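Wondgate Local History Board > People and Families > Koster of Skamard Farm, dates and acreage

fellgate_m
Posted 19 Jan 2024

I am trying to settle the dates for Geert Koster, who farmed at Skamard above Wondgate. The parish booklet says he took the tenancy at 22 and bought the place outright later. The rate book has him as owner from the first entry. Both cannot be right. The booklet also gives 600 acres, which looks high for a hill farm on that side.

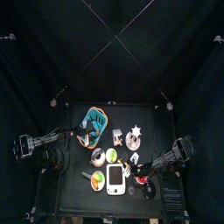
Does the 600 acres include the common grazing? The rate book lists 100 acres of enclosed land, so the larger number must be the enclosed land plus his share of the common.

That still leaves the ownership question. Deed 3954 in the estate bundle is indexed under Koster, but I have not seen the document itself, only the index card.

prarkside_ann
I have seen 3954. It is a lease, not a sale. Term of eight years, renewable, signed by Geert and by the agent for the Prarkside estate. No purchase price anywhere in it.

tup_and_ewe
The rate book clerk put the occupier in the owner column all the way down that page. Look at the two farms below Skamard. Both were estate property and both show the tenant as owner. I would not use that column for anything.

fellgate_m
Noted. Then the booklet is right about the tenancy, and the purchase is the only part without a source.

drystone44
I disagree about the acreage. Grazing on that common was held in stints, and a stint is a number of sheep. You can't convert it to acres unless you know the rate, and the rate changed. My guess is that the booklet's author took the size of the whole common and added it on.

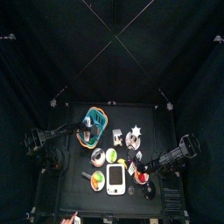 The stint book for the October meeting gives Koster's allowance in sheep only. I would record the enclosed land as the rate book has it, list the stints separately, and drop the larger figure.

prarkside_ann
The larger figure is in the sale notice as well, though - "up to 600 acres including rights." An auctioneer wrote that, so read it how you like, but the booklet did not make it up.

drystone44
An auctioneer's "including rights" is the same error with a better letterhead.

tup_and_ewe
Which sale notice? If it is the one held with the Coşkun papers, it covers Skamard and the intake fields together. The intakes were let separately in Geert's time.

prarkside_ann
That one, yes. I had not picked up that the intakes were in it. I will check the plan on the back.

fellgate_m
Please post the field numbers if they are legible. I will leave the acreage blank on his page until then and change "owner" to "tenant."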